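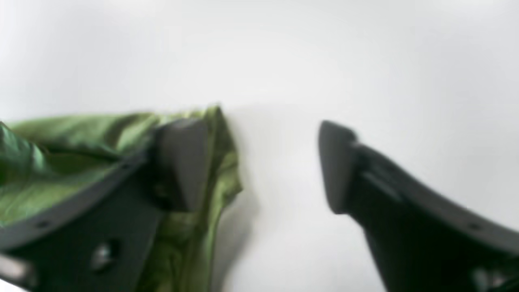
Budget for the second folding arm went in this morning, so I'm putting my notes here while I still remember why each line is on it. The arm itself is the easy part. Most of what I've had to argue for is at the end of the wrist. A slippery cloth like this green one bunches up against one finger, and the other finger has a clear gap to close before there's any grip at all. Opening width and pad shape matter more to us than payload, and payload is what every brochure puts on the front page.

The gripper first, then. Vondholm quoted £1,402 for theirs, before VAT and without a mounting plate. I asked if the price included fingers. It includes one set.

The mounting plate comes from Fitport and costs £69. I nearly left it off. If your arm and your gripper come from different makers, check the bolt pattern on both drawings before you get a price for anything else.

Lead time on the gripper is nine weeks from order. The plate is on the shelf. Ordering them on the same day looks tidy on paper and means the plate sits in a drawer all summer, but I would still do it that way. Small parts are the ones that get forgotten.

Pilteo want £426 a year for the service plan. That covers one visit, remote help during office hours and software updates. It doesn't cover fingers, pads, cables or anything else they call a consumable. Read the consumables list before the price. On ours it was on the last page in smaller type.

I've put the service plan in for the first year only and marked the second year as a decision. Finance prefer a fixed line. I would like to see how often we ring them first.

Cables next. Please budget for cables. The run from the base to the gripper bends every time the wrist turns, and a spare costs very little compared with a stopped arm. I've asked for one full spare set per arm, labelled and kept with the arm it belongs to.
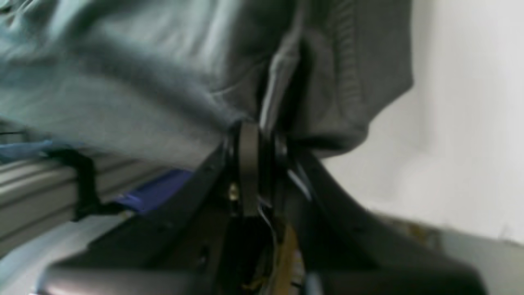 One reply already: why not spend the money on a suction head and skip fingers altogether, when the suction ones are cheaper and have fewer moving parts?

Fair question, and we did ask for a price. Suction is good on boxes and film. On woven cloth a lot of the air comes straight through, so you need a bigger pump, and then the pump has to go somewhere, make its noise somewhere and be serviced by somebody. By the time we'd added the pump and the hose the saving had mostly gone. If you only handle coated fabric your sums may come out differently.

There are also needle grippers, which do hold cloth well. We ruled them out because some of what we fold is satin and it marks. If you're doing towels or fleece I'd get a quote.

Back to the list. Samples of the work. When a supplier offers a demonstration, send them your own cloth, and include the worst of it. A supplier's demo fabric is usually something flat and fairly stiff that comes off a pile nicely. Ours went off in a parcel with thin things, thick things, shiny things and some ribbed cuffs.

Ask them to film the tries that fail as well. Two of the firms we spoke to were happy to. A third sent a very nice edited video with music on it, and I've left them off the shortlist.

Naciri is the used option. They recondition arms and sell them with a short warranty. Good value if you have someone in the building who is comfortable opening one up. We don't, so we've priced new, but I've kept their quote in the folder in case the capital figure gets trimmed in July.

If you do go second-hand, ask which version of the controller you're getting and whether it still takes updates. Get the answer in writing. It affects the service plan too: Pilteo wouldn't price one for us until they knew the controller version.

Floor space is not on most people's equipment budgets and it should be. You need the table, the reach of the arm all the way round it, and enough room for a person to get in and clear a jam without climbing over anything. Mark it out with tape on the floor before you commit. Then leave the tape down for a while and see who walks through it. 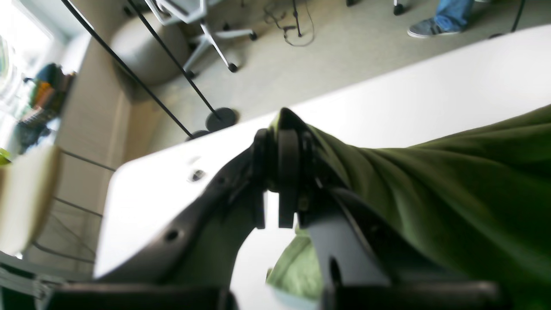 Furniture comes under the same heading. Chairs, stools and stands all end up near the arm, because people need to sit down and watch it, and they all have feet that take up floor. I've put in a small amount for cable covers and for moving one cabinet. It was questioned straight away. I said it was cheaper than a trip over a lead, and it stayed in.

The table is worth a line of its own as well. White tops are easy to live with for cloth, as most of what we handle shows up clearly against them. White cloth is the exception. For that I've allowed for a plain dark mat that can be laid down and taken up again. Don't buy a second table for this until you've tried a mat.

Light is the one I'm least sure of. We get strong daylight from one side and the cameras notice it. Blinds are a building cost and not an equipment cost, according to the people who decide these things, so I've written to the building people separately. No answer so far. If you have a window near your cell, find out early whose budget the blind comes from.

Training. I've asked for two people to be trained and not one. The second place is a good deal cheaper when booked together with the first, and it means somebody can go on holiday.

Staff time while it's being set up is the biggest figure that isn't on any quote. I've written it in as hours with no money against it, which is how our form wants it. On the first arm I guessed low. Most of the extra went on garments that come up folded over on themselves, where the fingers have hold of the cloth but in the wrong place. This time I've doubled my guess.

Someone has messaged to ask for the spreadsheet. I can't share ours with the quotes in it, but I'll strip the prices out and post the row headings. Give me until I've had the comments back from finance.

What's still open: whether spare fingers go under capital or running costs. Vondholm sell them as a kit, and our rules say a kit under the threshold is running costs. But if it's ordered on the same purchase order as the gripper it could count as part of the gripper. I've asked. If it comes back as running costs I'll need to take it out of the total and add it to next year's line, and I'll post here when I know.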